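Print this entry
E-mail this entry to a friend

Fri 13 February

I have been reading about glassware all week and I trust less of it than when I started. The Saltus catalogue wants 22 pounds for a cork ring. A ring of cork, with a hole in it. It is described as "precision turned", and I would like to know what precision a round-bottomed flask asks for when all it has to do is not roll off the bench. I have used a roll of parcel tape for the same job and lost nothing by it except the tape.

Still, I ordered one. I also ordered the clear acrylic test tube rack from Hayes, against my better judgement, because the old wire one has rusted along the bottom and leaves orange marks on everything I put under it. The Hayes people say theirs will stand up to "all common laboratory use". We shall see. I had acrylic before and it went cloudy after I wiped it down with the wrong stuff, and the shop told me, very politely, that the wrong stuff was not common laboratory use.

Spent the evening on the old question of pouring. The Losusberg booklet, which I have owned for years and argued with for most of them, gives a whole page to getting liquid out of a small flask and into a test tube. Its advice comes down to using a funnel. It does then go on to say which way the funnel should lean, how far the stem should go down, and what to do about the air, and I will admit that the bit about the air is useful. If the stem fits too snugly, the stuff sits in the cone and glugs, and then all comes down at once. The booklet says to lift the funnel a hair. I say buy a funnel with a thinner stem.

The black cloth is a matter I have come round on. I thought it was for show. But clear glass and clear plastic on a pale worktop are a misery under a lamp, and on black you can at least find the edges of things. A trace of pinkish-purple in the bottom of a flask shows up well enough beside it too. What I don't believe is that a cloth is any good in a spill, as it only holds the mess against the wood. 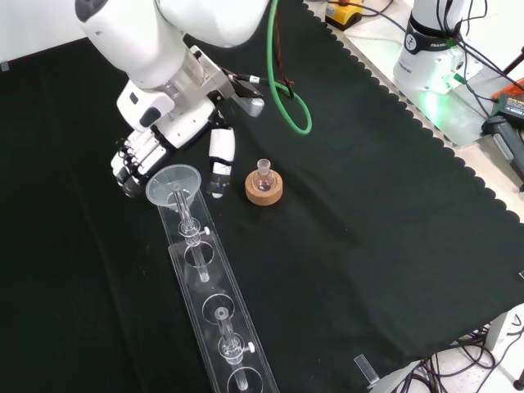
A funnel that size on top of a single tube is asking for trouble, writes Plusum on the glassware page, and the clamp should go on the tube before anything goes in the funnel, because a rack only stops the tube falling over and does nothing about it twisting or hopping when you knock the cone. Plusum would also have the flask on the same side as the pouring hand, always, and has no time for anyone who reaches across.

I grant the clamp. I am not so sure about the reaching across, having done it for years with nothing worse than a wet cuff. And I notice that people who are firm about which side a flask goes are never the ones washing up.

Washing up, then. About 9 minutes for one flask tonight, most of it on the neck. The ground part at the mouth holds on to colour and no brush I own will go round it properly. Saltus sells a brush for that as well, naturally. I used a twist of paper towel and bad language.

If the rack is still clear by March I will take back what I said about acrylic. Must find the receipt before then. I think it is in the drawer with the corks.

Print this entry
E-mail this entry to a friend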